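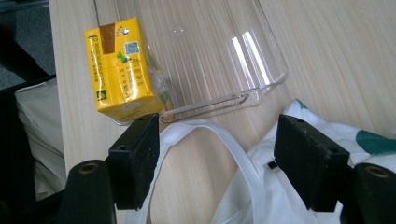 Drink carton, clear tray and tote bag on the table.

Last updated: 17 August 2019

Questions I get about my clear trays

What do you keep in them?
Drinks, mostly! Juice and tea cartons end up all over my place otherwise. I pack them for the day in a cloth tote, and the tray is where the leftovers go (along with the wrappers I should've thrown out, oops).

Do you really need handles?
I'd say yes. My first set from Vindby had smooth sides all the way around and I hated pulling them off a high shelf. A slot in the front wall you can get your fingers into makes a huge difference.

Don't they scratch?
They do, a little. I wash mine by hand with dish soap and a soft cloth, and I keep the scrubby side of the sponge far away. Ribbed sides hide marks pretty well. Flat, see-through pieces show every fingerprint, so those get an extra wipe and then I let them air dry. 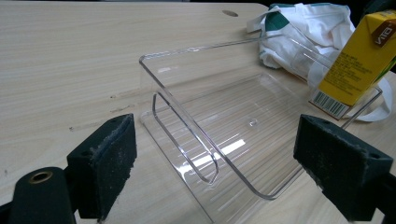 I've got 12 clear pieces now between the desk and the pantry, and only one has cracked. My fault, I dropped it on the tile.

Will a tray mark a wooden table?
Mine hasn't, but grit underneath can, so give the bottom a wipe before you slide it around.

What about the tote?
Cold wash, inside out, hang it up. I bought it at the Hindham market and the print has held up great through all of that. Please don't put it in the dryer, I shrank one last October and I'm still sad about it.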